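Chapter 6
When the Cell Arrives: Automation and the Packing Line

Most people who work beside a robot did not ask for one. They hear about it in a meeting, see tape go down on the floor, and some weeks later their job has a new name. This chapter looks at one such change, at the Morrison plant of Rutberg, a maker of small molded parts. In January the plant moved part of its sorting work from a hand line to a pair of arms. The hand line had handled 3000 parts a shift.

The first task chosen was a simple one: pick up a small part and put it in a tray.

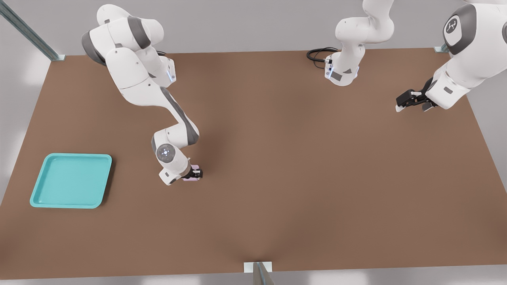

Broma Fliltero
Lecturer in Work Studies

Simple tasks are where most plants begin, and they are also where people feel the change first. Sorting at Morrison was light work, often given to employees coming back from injury. Once the arms took it over, those employees needed somewhere else to go. The plant had 556 people on its payroll and 137 of them had sorted at some time.

No one was let go in the first round. Some sorters moved to inspection, and others were trained as cell attendants. An attendant sets out trays, clears stoppages and decides when to call maintenance. The pay grade stayed the same for the first 100 days, then came up for review.

A task like this is worked out in simulation before it is tried on the floor. Attendants were asked to sit in on that stage and to say where a part might be placed badly or missed.

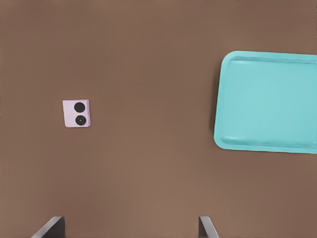 One former sorter told us that the sitting-in was the best part of the training, but that she still missed talking across the line, and that an hour of watching tired her more than an hour of sorting ever had. Her point comes up again in Section 6.3, under attention and fatigue.

As you read, keep three questions apart: which tasks moved, which people moved, and who decided. Section 6.1 begins with the tasks.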